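Capítulo 13
Elegir un blanco

Contenidos del capítulo
13.1 Por qué hay tantos blancos
13.2 Blancos fríos y blancos cálidos
13.3 La luz manda
13.4 Mate, satinado, brillante
13.5 Cómo hacer una muestra que sirva de algo
Ejercicios

La primera vez que tuve que elegir un blanco por mi cuenta tardé menos de un minuto. Era un piso de alquiler en la calle Custa, con un pasillo larguísimo y una sola ventana al fondo, y pedí en la tienda «blanco, blanco normal». El dependiente me miró con bastante paciencia y me puso delante la carta de Dindmont, que en aquella edición traía 340 blancos (¡trescientos cuarenta!, y eso sin contar los crudos, que iban en otro cuaderno). Señalé uno casi sin mirar. Tres semanas después el pasillo me parecía azul, mi hermana juraba que era lila y yo estaba lijando otra vez.

De aquel pasillo sale este capítulo. En los doce anteriores hemos hablado de rojos, ocres, verdes, de cómo se mezclan y de cómo se comportan juntos, y me imagino que más de uno llega aquí pensando que ahora toca descansar. Pues lo siento, porque para mí el blanco es lo más difícil del libro. Con un rojo equivocado te das cuenta enseguida. Con un blanco equivocado pasas meses notando que algo falla en el cuarto y echándole la culpa al sofá.

Empecemos por la palabra. Llamamos blanco a cualquier superficie que devuelve casi toda la luz que recibe y que la devuelve de forma bastante pareja en todo el espectro visible. Fijaos en el «casi» y en el «bastante», que ahí caben todos los problemas. Basta con que una pintura absorba una pizca más de luz azul que de las otras para que el resultado tire a crema; si absorbe un poco más de amarilla, se nos va al azul. En el bote apenas se nota. En cuatro paredes y un techo, que se reflejan unos en otros y van acumulando el matiz, se nota una barbaridad. 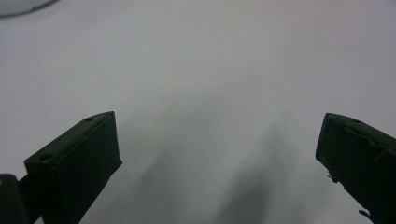 Figura 13.1. Blanco mate en tonos fríos, entre el gris pálido y el blanco roto.

Los profesionales dividen los blancos en fríos y cálidos, y yo voy a seguir la costumbre aunque tenga sus pegas. Un blanco frío lleva una punta de azul, de verde o de negro. Uno cálido la lleva de amarillo, de rojo o de tierra. El truco que uso siempre (y que me habría ahorrado el pasillo) es comparar la muestra con una hoja de papel de impresora: puesta al lado, la pintura enseña su matiz casi al instante, mientras que sola el ojo la da por buena y se acabó. A esto lo llamamos adaptación cromática y lo vimos por encima en el capítulo 2. Nuestro sistema visual toma como referencia lo más claro que tiene delante y ajusta lo demás, así que una pared crema, si no hay nada más blanco cerca, acaba pareciendo blanca a secas.

Luego está la luz. La misma pintura, en una habitación orientada al norte (hablo del hemisferio norte, perdonad los del sur), recibe sobre todo claridad del cielo y se enfría; con sol de tarde se dora; y por la noche depende por completo de las bombillas que hayáis comprado. Conviene mirar la muestra por la mañana, a mediodía y con las lámparas encendidas, y apuntar lo que se ve cada vez. Apuntarlo de verdad, con lápiz, que la memoria para los blancos es malísima.

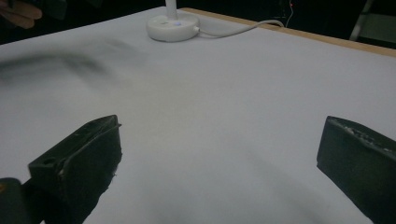
Ching-wen Yeh, que leyó un borrador de estas páginas, me escribió en enero que todo esto le parecía muy bien, pero que yo hablaba de las paredes como si estuvieran solas en el mundo y me olvidaba del suelo. Un parqué rojizo, me decía, tiñe de rosa el metro inferior de cualquier pared blanca, y no hay muestra en cartulina que avise de eso.

Tiene toda la razón, y por eso he añadido al apartado 13.5 la prueba del rodapié: un cartón grande, pintado con dos manos, apoyado en vertical sobre el suelo definitivo. También hablaremos allí de los techos, que casi nunca reciben luz directa y se ven más oscuros que las paredes aunque lleven la misma pintura.

Antes de pasar al 13.1, buscad tres cosas blancas en casa (una taza, una camiseta, un sobre) y ponedlas juntas al lado de la ventana. Ordenadlas de la más fría a la más cálida y guardad la lista, que la vamos a necesitar en el primer ejercicio.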